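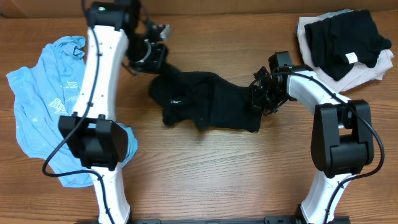

Bouvier's question after the last club meeting was whether both grippers should close on the cloth at the same moment. They should not. Close the left one first, wait 2 seconds, then close the right.

Folding task, two-arm station, rev. 6/2/23

Set the grip force to 30 in the Drodow panel. Higher values pull knit fabric out of shape.

Move both wrists outward in small steps until the cloth hangs in a band just over the table - do not pull it tight. Lower, fold left over right, release.

Stack finished pieces in the far right corner. Unfolded ones stay on the left.

Save each run before homing the arms. Teams need 7 clean runs before the November meet.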